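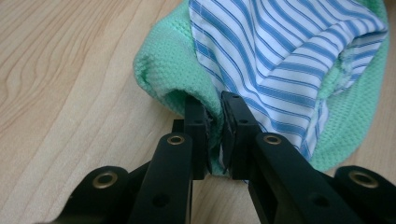 1/13
Went to the open day at Zangate this afternoon. They had the laundry sorting project on show, the one they run with Nistor. I've been grumbling about this project on here for months, so it seemed fair to go and stand in front of it.

2/13
First thing you get is a folder. Glossy. Page one says the building went up in 1877 as a wool warehouse. Page two says "the end of folding." I asked which page had the error rate on it and was told there'd be a talk later.

3/13
The part they call Plona is the hand tool. A person holds it and works the jaws on real clothes, and what the person does gets recorded so a machine can learn from it. That was the bit I'd come for, and it was the least dressed-up thing in the building.

4/13
Mint green knit and a blue and white striped shirt, bundled together on a wood-look tabletop. The job was to get them apart. The jaws had a good tight pinch on a fold of the green one, I'll give them that. The stripes were lying over the top and partly tucked inside it.

5/13
My trouble with it: pinching is the easy half. Any clothespin can pinch. What I want to know is how the thing decides where one garment stops and the next one starts, when the second one is running right down next to your fingers.

6/13
Put this to the guy at the table. He said the operator decides, for now, and the machine picks it up from lots of operators. How many is lots? He said it was in the talk.

7/13
I had a turn. It's lighter than I expected, and the grip is comfortable if your hands are medium to large. Mine aren't. It took me 2 tries to get hold of a sleeve, and on the second one I brought another shirt along with it.

8/13
They kept my attempt, by the way. I asked if bad ones get thrown out and the answer was "we review them." By whom, against what? I would love to see that checklist. I run a small alterations shop, I have opinions about sleeves.

9/13
OK, the talk. Up to 100 garments an hour is the goal. Goal, on the slide, in the small type. In the big type it just said 100. No mention of what's in the pile. A hundred flat towels and a hundred tangled shirts are not the same morning's work.

10/13
Someone in the back asked about bras and tights and got a laugh. I thought it was the best question of the day. Straps and hooks are where every sorting table I've ever worked at slows down. The answer was that Nullow, their next version, will look at "difficult items."

11/13
Also no robot arm doing any of this on its own today. There was a video. The video was sped up, and they did say so when asked, which is more than I got at the last one of these I went to. I'd still rather have watched ten slow minutes live.

12/13
To be fair to the people at the table: they were straight with me. The guy told me knits are harder for them than plain cotton and that they get wrong grabs all the time. Put him on the stage next year and leave the folder in the box.

13/13
Where I've ended up: the tool is decent, the pinch is decent, and the claim on page two is miles ahead of both. They're doing another open day in January. I've asked if I can bring my own pile, and they've said they'll get back to me. It'll have two cardigans and a fitted sheet in it.

Adding one since people are asking: yes, it was free to get in, parking is round the back, and the coffee ran out before the talk started.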